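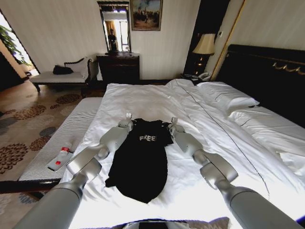 Joswood Hotel Opens Guest Floor for Robot Housekeeping Demonstration

Jul 27, 2026

The Joswood Hotel opened part of its guest floor to visitors last week for a demonstration of robot housekeeping, hosted jointly with Drasunitz, the company developing the system. The open day drew 100 registered visitors, among them hotel managers, instructors and students from the Esteves School of Hospitality, and members of the hotel's own housekeeping staff.

Visitors were received in groups of six. Each group spent 30 minutes on the guest floor and then moved to the breakfast room, where engineers from Drasunitz answered questions. The sessions took place in furnished guest bedrooms, with the standard bedding, lamps and seating left in their usual positions.

The program centered on the handling of guest clothing. A two-armed humanoid robot worked with a black T-shirt on a made bed, with one gripper hovering at each shoulder of the garment. Participants were asked to remain near the door while the arms were moving. A member of the project team was present during every session and had authority to stop the robot at any time.

"A hotel bedroom is a good place to learn what a machine of this kind can and cannot do," said Kerttu Sjöberg, who leads the Drasunitz project. "Bedding moves when you touch it. A shirt never lies the same way twice. We wanted people who work with these things every day to see the task at close range and to tell us where we have misunderstood it."

Folding clothing is the first of the tasks included in the current phase of the project, known as Tunau. The others are placing towels on a rack and collecting used cups from a desk. Only the clothing task was shown at the open day. Drasunitz stated that the remaining two are still being prepared and will be presented when the project team considers them ready for an outside audience.

Under the Tunau agreement, which was signed in February, the Joswood Hotel provides access to three rooms that are withheld from sale on working days. The robot does not enter occupied rooms and does not handle the belongings of paying guests. Garments used in the work are supplied by the project. The hotel confirmed that these conditions will remain in force for the full term of the agreement.

Much of the discussion in the breakfast room concerned pace. Several visitors asked how the time needed to fold one garment compares with the time a trained attendant would take. The engineers replied that the robot is considerably slower at present and that speed has not been a goal in the first phase. Work to date has concentrated on finding the edges of a garment, taking hold of the fabric without pulling the bedding along with it, and laying the garment down flat.

Questions were also raised about dark and light fabrics, printed shirts, and clothing made of thin or slippery material. According to the project team, a dark garment on white bedding is easier for the system to locate than a white garment on the same surface. Printed lettering can help in telling the front of a shirt from the back, although the team noted that the system cannot depend on it, as many garments have no print at all. Tests with knitwear are planned for the next phase.

Housekeeping staff of the Joswood Hotel took part in a separate morning session. They were invited to fold the same types of garment by their own methods and to explain each step to the engineers. Drasunitz said that the session had produced useful information on the order in which sleeves and hems are handled, and that a second session of this kind has been requested.

Staff members also asked about the effect of the project on employment. The hotel's management stated that no positions are to be reduced in connection with Tunau and that the agreement does not provide for the purchase of a robot. Any decision on later use would be discussed with employees in advance. A written summary of the questions and the answers given has been posted in the staff office.

For the Esteves School of Hospitality, the visit formed part of a summer course on hotel operations. Students were assigned to observe how the room itself affected the work, including the height of the bed, the space between pieces of furniture, and the distance from the bed to the nearest outlet. Their reports will be shared with the hotel and with Drasunitz once they have been graded.

Sjöberg thanked the hotel for making its rooms available during the summer season. "Our own workshop has a bed in it, but it is a very tidy bed in a very plain room," she said. "Working among mirrors, lamps and patterned carpet has shown us a number of things we would not have found there."

The Joswood Hotel and Drasunitz intend to hold a further open day after the towel task has been added to the program. Attendance will again be free of charge, with advance registration required. Groups will be limited to six persons, and visitors under the age of 16 must be accompanied by an adult.

Hotels, schools and trade organizations wishing to be notified of the next date may leave their contact details at the front desk of the Joswood Hotel or write to the Drasunitz visitor office. Requests for individual visits outside the open days cannot be accepted at this time.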